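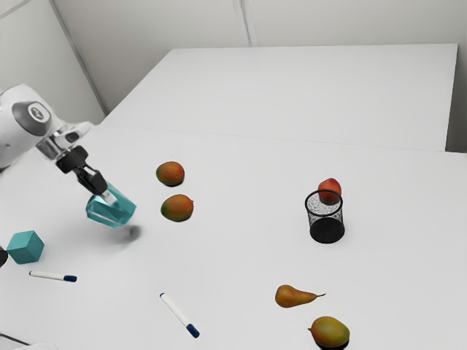

Posto de vacinação itinerante

Um posto de vacinação itinerante é uma unidade de saúde temporária ou móvel destinada à aplicação de vacinas fora das instalações fixas de um centro de saúde ou hospital. Pode funcionar num veículo adaptado, numa tenda ou numa sala cedida por uma escola, junta de freguesia ou empresa. É usado sobretudo em zonas rurais com população dispersa, em campanhas sazonais e na resposta a surtos.

Características

O posto distingue-se da vacinação domiciliária por atender o público num local e horário anunciados previamente. A equipa mínima costuma ser formada por dois enfermeiros e um assistente administrativo, com um médico presente ou contactável durante o período de funcionamento. O espaço divide-se normalmente em área de registo, área de administração e área de repouso, onde os utentes permanecem sob observação após a injeção.

O equipamento obrigatório varia conforme a legislação de cada país, mas inclui em geral um frigorífico ou mala térmica com registo contínuo de temperatura, recipientes rígidos para cortantes, material para tratamento de reações anafiláticas e acesso ao registo de vacinação do utente.

Cadeia de frio

A maior parte das vacinas inativadas deve ser conservada entre 2 e 8 graus Celsius e não pode congelar. Nas unidades móveis, a conservação é assegurada por frigoríficos ligados à bateria do veículo ou por malas com acumuladores de frio previamente acondicionados. A temperatura é verificada à partida, à chegada e a intervalos regulares durante a sessão. Quando ocorre um desvio, as doses afetadas são separadas e identificadas, ficando em quarentena até decisão do responsável pelo armazenamento.

Os frascos multidose, depois de abertos, têm um prazo de utilização limitado, indicado pelo fabricante. Por esse motivo, algumas equipas agrupam as marcações da mesma vacina no mesmo período do dia.

Organização dos percursos

Os percursos podem ser fixos, com paragens repetidas semanal ou mensalmente, ou definidos para cada campanha. Na região de Garrido, o serviço itinerante de vacinação contra a gripe começa em outubro e percorre 121 localidades, com paragens junto a mercados, centros de dia e igrejas. As sessões de sábado destinam-se principalmente a trabalhadores sem disponibilidade durante a semana. Numa das campanhas foram administradas 2.081 doses, 266 delas a residentes sem médico de família atribuído.

O modelo de Garrido foi adaptado do programa Hivia, criado para o concelho vizinho de Brindside, onde o encerramento de duas extensões de saúde tinha deixado várias aldeias sem atendimento regular. O programa utilizava carrinhas Drotier com rampa lateral e acesso para cadeiras de rodas.

Vantagens e limitações

A proximidade reduz o tempo de deslocação dos utentes e facilita a adesão de idosos e pessoas com mobilidade reduzida. Também permite atualizar outras vacinas em atraso, como a do tétano, na mesma visita.

Entre as limitações contam-se o custo por dose, superior ao de um centro fixo quando a procura é baixa, a dependência das condições meteorológicas e as falhas de rede móvel, que obrigam ao registo em papel e à transcrição posterior. O espaço reduzido dos veículos dificulta ainda a observação simultânea de vários utentes.

Ver também

Cadeia de frio
Cobertura vacinal
Gripe sazonal
Unidade móvel de saúde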